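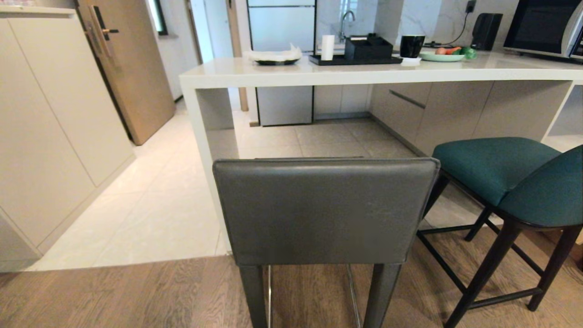 Breakfast bar with gray and teal stools.

February
By R. Badawi, Skilholm

4. Installing the Cluten smoke alarm near a kitchen

Please read the complete section before you drill any hole. The Cluten alarm is delivered with a ceiling plate, two screws, two wall plugs and one battery. The Fuvgate base unit is packed separately and must already have power and be connected to your home network (see section 3).

4.1 Choosing the position

1. Select a place on the ceiling outside the cooking area, in the hallway or in the dining part of the room. Steam from a pot can start a false alarm.
2. Keep away from fans, air vents and the corners of the room. The air moves too fast or too little in these places.
3. Stand under the selected place and check that you can reach the test button from a stable step ladder.

CAUTION: Do not stand on a chair or a bar stool to install the alarm. Use a step ladder, and ask a second person to hold it.

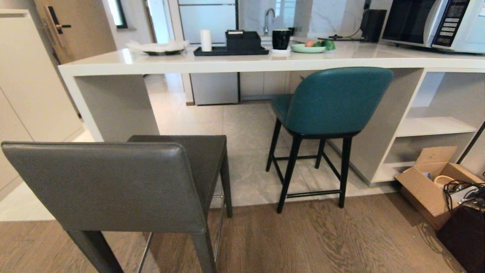
Counter with paper towel roll and black mug.

4.2 Mounting the plate

4. Hold the plate against the ceiling and mark both holes with a pencil.
5. Cover the furniture and the counter below with a sheet. Drilling dust is difficult to remove from fabric.
6. Drill the holes, press in the wall plugs and fasten the plate. Tighten the screws by hand only.
7. Insert the battery. The light blinks green one time. If it blinks red, take the battery out, wait one minute and insert it again.
8. Turn the alarm clockwise on the plate until it clicks.

NOTE: The alarm does not lock on the plate when the battery is missing. Do not use force.
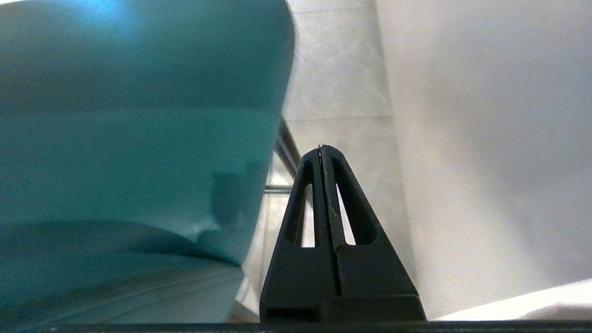 4.3 Pairing with the Fuvgate base unit

9. Press the button on the base unit until the ring is blue. Pairing mode stays open for 11 minutes.
10. Press the test button on the alarm two times. The ring becomes green when the alarm is accepted.
11. Give the alarm a name, for example "Hallway". Choose a name which every person in the home will understand.

The radio range is 400 feet in open air. Inside a building the range is shorter, especially through concrete.
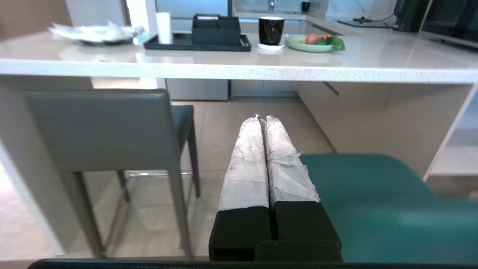

Kitchen island with teal seat.

4.4 Testing

12. Close the doors as you have them at night. Press and hold the test button until the alarm sounds, then listen from each bedroom.
13. Repeat the test every month and after each battery change.

WARNING: The base unit does not call the fire department. In case of fire, leave the building first and then call 911 from outside.

Continue with section 5, Replacing the battery.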